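EMARI MOTOR COMPANY
Skindwood Dealership
Minutes of the Management Meeting held 18 December 2022

Chair: Leonora Castillo, General Manager
Represented: New Vehicle Sales, Pre-Owned Sales, Finance, Service, Parts, Internet Sales

1. Call to Order

The Chair called the meeting to order at 8:30 a.m. and confirmed that a quorum was present. The agenda was adopted with one change: the item on key control was moved ahead of the service loaner item at the request of the Service Manager.

2. Minutes of the Previous Meeting

The minutes of the November meeting were approved with a correction to item 6, where "wholesale" was replaced by "retail."

3. Display of Dealer-Installed Accessories in Advertised Prices

The Internet Sales Manager reported that customers continue to ask whether wheel locks, floor mats and paint film are part of the price shown on the website. Under present practice the accessories are listed on the addendum sticker in the side window but do not always appear on the online listing for the same vehicle. The Finance Manager stated that the signed buyer's order must agree with both.

After discussion it was resolved that every online listing for a new vehicle shall show installed accessories on a separate line, with the price of each. Accessories that have been ordered but not installed shall not be listed. Internet Sales will correct the existing listings, starting with those that have been in inventory the longest.

4. Pre-Owned Reconditioning

The Pre-Owned Manager presented the reconditioning report. A total of 70 vehicles were taken in on trade or bought at auction during November. Of these, 19 were still waiting for inspection or parts at the close of the month. The Parts Manager attributed most of the delay to back-ordered brake components and door mirrors.

The Pangilinan lot will be used for overflow storage until the end of January. Vehicles stored there are to be marked "in transit" on the website and may not be shown to customers until the inspection sheet has been signed. The Service Manager asked that no delivery date be promised on an uninspected vehicle. The Chair agreed and directed that the sales staff be reminded in writing.

5. Customer Lounge

The Chair noted that the hours posted for the customer lounge do not match the hours of the service drive. The lounge will open at 7:00 a.m. on all days when service appointments are taken. New signs will be ordered.
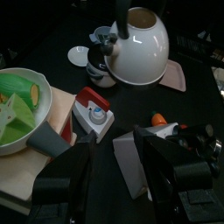
White kettle with black handle, item 5.

The request for a second television was deferred. The Service Manager will obtain a price for replacing the two damaged chairs near the cashier's window and bring it to the next meeting.

6. Key Control

The Notavix key cabinet has been installed in the sales office. All sales and service employees must sign keys out under their own code. Sharing of codes is not permitted. Dealer plates will be kept in the same cabinet and recorded in the same manner. Spare keys for pre-owned vehicles will remain in the Finance office until the sale is complete.

It was moved and seconded that the paper key log be discontinued. Motion carried, 5 in favor, 1 opposed. The Pre-Owned Manager asked that the opposing vote be recorded as hers, on the ground that the Pangilinan lot has no cabinet. The paper log will stay in use at that location.

7. Service Loaners

The Service Manager requested that 2 additional sedans be placed in loaner service. The request was approved, subject to confirmation of coverage from the insurance carrier. Loaner agreements must state the fuel level and mileage at pickup and must be signed before the customer leaves the premises.

8. Other Business

The Parts Manager advised that the back counter will be closed for the annual inventory count. Urgent requests during the count are to go through the service advisors.

Finance reminded all departments that incomplete title packets will be returned to the salesperson on the day they are received.

9. Adjournment

There being no further business, the meeting was adjourned at 9:50 a.m. The date of the next meeting will be announced by the Chair.

Approved for distribution: Leonora Castillo, General Manager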